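Dokix: contact-aware placement planner for two-arm tabletop cells

Last updated: April

Dokix plans and executes pick-and-place of open dishware (plates, bowls, trays) with two grippers working over one table.
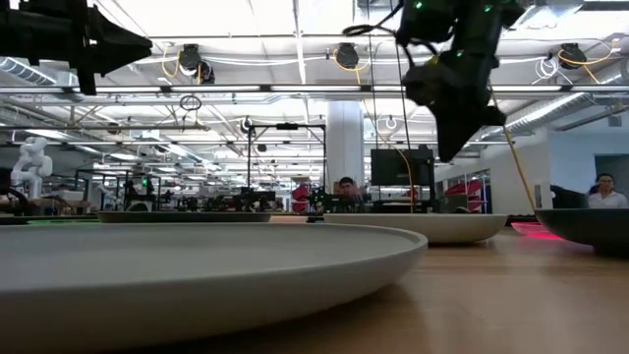 A reader of the previous version wrote in to ask why the planner still treats a plate rim as a ring of grasp candidates when the low ones mostly fail the table clearance check. The ring is kept on purpose. Candidates are cheap to generate, and the clearance check prunes them before any inverse kinematics call. On a shallow plate the surviving set is small but rarely empty. If it is empty, the planner falls back to a slide-to-edge primitive, off by default.

Status

The perception and planning modules are stable. The control module is usable, but its interface will change. Force thresholds are set per gripper and do not transfer.

Modules

dokix_perceive: table plane fit, instance segmentation, rim estimation. Input is one fixed color view plus depth. Output is a list of dish hypotheses, each with a rim ellipse, a height and a confidence.

dokix_plan: grasp sampling, arm assignment, collision checking. Cables are modeled as swept capsules attached to the wrist link. This is conservative and rejects some valid motions.

dokix_ctl: Cartesian impedance control with a guarded descent. The descent stops on contact or at the lower height limit, whichever comes first.

nurnoment: the logging and replay tool, kept in its own repository. Dokix writes Nurnoment logs by default. Pass --no-log to disable.

Install

Build from source with the Drudier build wrapper:

 git submodule update --init
 drudier build dokix
 drudier test dokix

The test target runs without hardware. Tests marked "cell" are skipped unless DOKIX_CELL is set.

Configuration

All settings live in config/cell.yaml. The ones that most often need changing:

 arms: 2
 rim_min_points: 656
 max_replans: 4
 descent_retries: 3
 slide_to_edge: false

rim_min_points is the number of depth points a rim must have before it is passed to the planner. Lowering it admits partly occluded dishes and also admits table reflections. Glossy tabletops are the usual cause of phantom rims, so check the plane residual first.

arms may be set to 1. The assignment step is then skipped and the second arm must be parked by the operator.

Known issues

- Thin trays seen nearly edge-on are sometimes merged with the table plane. A higher camera mount helps.
- Gray dishes of different depth can swap labels between consecutive frames. Tracking uses rim position only.
- Replay of logs recorded before the arm assignment rewrite fails with a schema error. Run nurnoment migrate on them.
- Guarded descent reports contact early if the wrist cable is taut. There is no software fix; add slack.
- People in the background are ignored by segmentation but still use up depth budget. Crop with roi_depth_max.

Not supported

Stacked dishes, transparent dishes, dishes with contents, handover between arms. Dokix is not a safety system and must not be used in place of one.

License and maintenance

Dokix is maintained by the Rezaei tooling group. Code is released under the terms in LICENSE. Report bugs through the tracker, with the Nurnoment log attached and the config file unmodified.

This site uses cookies to remember your display settings. Accept | Manage

© Rezaei. All rights reserved. Contact | Back to top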